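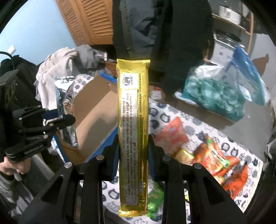
The Flenholm FS-300 is a benchtop impulse sealer with a 300 mm jaw, a fixed 600 W element and a single timer dial. I bought mine to repack bulk crackers, rolled oats and dried fruit, and have used it most days since April. An impulse sealer heats only while the jaw is closed, so there is no warm-up and very little standing heat, but the dwell time has to be matched to the film. Commercial packs give a fair idea of what a good end seal looks like: a narrow yellow snack wrapper has a flat crimped seal at one end and a ridged one at the other, both running the full width. The Flenholm makes a plain flat band. It has no crimping jaw and none is offered as an extra.

Build. The body is painted steel with a plastic end cap over the transformer. The arm has a small amount of side play at the pivot, which did not affect seal position. The rubber feet are too hard and the unit walks backwards on a laminate bench. I replaced them with softer ones from the hardware store.

Timer. The dial is marked 1 to 8 with no units. Thin polyethylene seals at 2. Metallised laminate pouches need 5 or 6, and at 7 the inner layer starts to shrink and pucker. The manual suggests 4 for all laminates, and at that setting I could peel the seal open by hand. Run a few scrap pieces before committing a batch.

Duty cycle. The manual allows 50 seals before a rest. I found the band getting wider and softer well before that on the higher settings, and now turn the dial down half a mark partway through a session. Let the jaw stay closed for a second or two after the light goes out. Opening early is the usual cause of a wavy seam.

Gusseted bags are the weak point. Where four layers become two, there is a small channel at the fold that leaks under water. Pressing the gusset flat and sealing twice, 5 mm apart, fixed most of them. My older Levham unit, with a heavier spring, did them in one pass.

Consumables. One spare element and one strip of PTFE cloth are in the box. The cloth browned in the centre after 60 or so laminate pouches but was still usable. Changing it takes two screws and a Phillips driver.

Noise is a faint hum. The cord is too short for an island bench.

Good value for flat pouches up to 280 mm. For gusseted coffee bags, look at a sealer with a wider element.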